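Sidley Makers' Circle
Minutes of the July meeting

Place: back workroom, Custgate Hall
Started: 7:05 p.m.
In the chair: Povilas Dzene
Minutes: P.D. again, as no one else had a pen

1. Minutes of the last meeting
Read and accepted with one fix. The glue we liked was the slow one, so please stop buying the fast one. The fast one is on the shelf by the sink if anybody wants it for home.

2. Shape sets for Uibo Play Library
The big item of the night, and we spent most of our time on it, happily. Uibo would like shape sets for their toddler corner: printed blocks in strong plain colors, big enough for small hands. They loved the trial set we lent them in the spring and asked if we could do more. Yes we can!

Agreed to make 5 full sets. Each set goes in a drawstring bag with a card listing what is inside, so the library can check a set back in without guessing. The cards will be in large type, with an outline of each shape.

Long and very good talk about finish. Some members like the fine print lines left as they are, because they give fingers something to feel. Others would sand everything smooth. We passed blocks around the table with our eyes shut and the lines won easily. Edges and points are a different matter and will all be softened by hand. The star needs the most care here, with its five points, and we will do a test piece before printing any more of them.

Colors stay as they are: red, yellow, blue, green. A request for purple was heard with real interest and put off until we have used up what is on the shelf.

Filament: we have plenty of yellow and blue. Green is low. Povilas will order two spools of green and one of red, up to a limit of $66 with shipping.

3. Boards
We also want a board to go with each set, so that kids have a good flat place to stand things up and the blocks don't wander off under the furniture. Maple is the favorite by a mile. It's pale, so every color shows up beautifully on it, and the grain is lovely to look at. Kiria Lumber has offered us a stack of short lengths that can be joined up into panels, and we said yes on the spot.

Open question on size. The trial board is great on a table but too much for one child to carry. Suggestion to make two of the new ones smaller and ask the library which they prefer. Agreed.

Finish for the boards: food-safe oil, two coats, wiped well. No varnish.

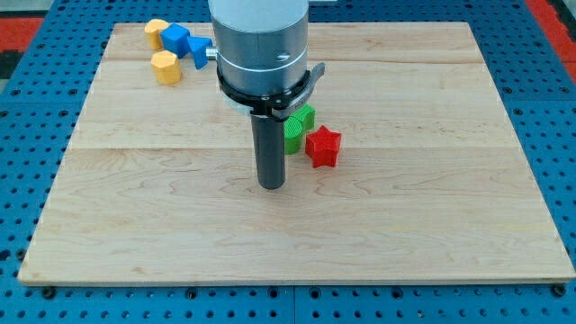
Blocks on the maple board, with the red star standing up next to the green.

Several people remarked how cheerful the colors look against the wood, and it was agreed to use the same mix on the cover of the program for the open evening.

4. Open evening
We will hold it in the main room from 6 p.m. Last year brought in about 100 visitors and we ran out of chairs and then cookies. More of both, please. There will be a shape table for the little ones, a sanding table for anyone who wants to try it, and a printer running so people can watch a block grow layer by layer. That was the hit of last year and it will be again.

The octagons are to be put out in a good heap. Kids go straight for them, and they stack well.

5. Workroom
The drill press has its new belt and sounds wonderful. Thanks to all who helped lift it. Clamps are to go back on the wall by size, large at the left. The blue bin is for scrap wood and the gray one for scrap plastic, and they were mixed again.

6. Anything else
A member asked if we might try a puzzle tray next, with cutouts to match the shapes. Huge enthusiasm, several sketches made on the back of the agenda. Sketches to be kept in the folder and brought out at the next meeting.

To do
Povilas: order filament, write to Uibo with our yes
Board group: pick up the maple from Kiria, cut and glue the first two panels
Everyone: bring fine sandpaper if you have any left over

Closed at 8:50 p.m., though most of us were still there at half past nine.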